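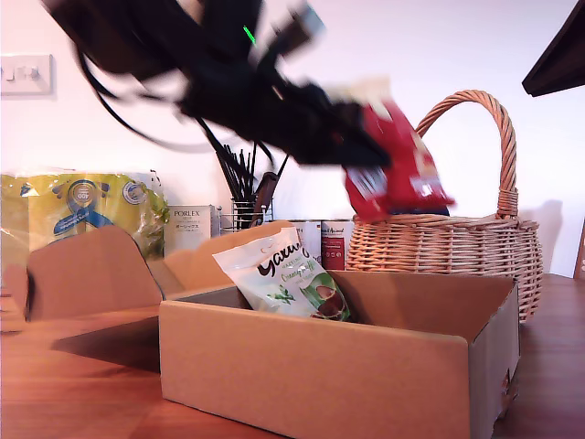

Wie packt man Snacktüten aus dem Karton in einen Henkelkorb um, ohne dass unten alles zerdrückt wird?
Schwere und formstabile Packungen zuerst, flach auf den Boden, weiche Tüten hochkant darüber. Den Karton direkt neben den Korb stellen, alle Laschen nach außen klappen.

1/ Maße: Mein Korb hat innen 32 cm Durchmesser und 18 cm Höhe bis zum Rand. Der Bügel zählt nicht als Stauraum. Was höher als der Rand steht, muss seitlich am Bügel vorbeipassen.

2/ Rund gegen rechteckig: In einem runden Korb geht am Rand immer Fläche verloren. Dort kommen kleine Beutel hin, Schachteln in die Mitte.

3/ Vor dem Umpacken bleibt der Korb leer. Kein Füllpapier, solange die unterste Lage nicht liegt. Der Karton ist gemischt gepackt, vorn steht die blaue Tüte Terry's Chocolate Orange mini eggs. 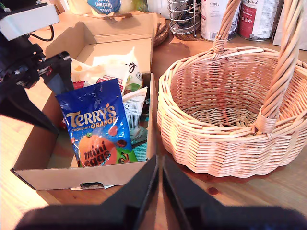

4/ Reihenfolge
Von oben nach unten entnehmen, nicht wühlen. Zwischenablage auf dem Tisch, erst danach sortieren. Mini-Eier vertragen Druck schlecht, die Tüte kommt in die oberste Lage.

5/ Knisterfolie nie am Falz ziehen. Tüte flach greifen, Luftpolster nicht ausdrücken, das schützt den Inhalt. Zerknitterte Rückseiten nach innen drehen, Barcodes ebenfalls.

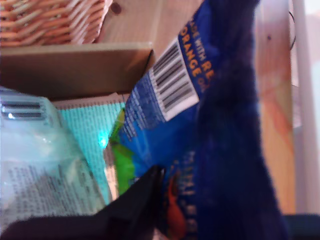

Die bedruckte Vorderseite zeigt dann nach außen, auch bei den Tüten direkt am Geflecht.

6/ Gewicht: Erhan Kılıçarslan fragte nach der Grenze. Ich bleibe bei fast 6 kg inklusive Korb, darüber gibt der Bügelansatz nach.

7/ Karton danach flach legen und aufheben. Passt wieder für den Korb im Juli.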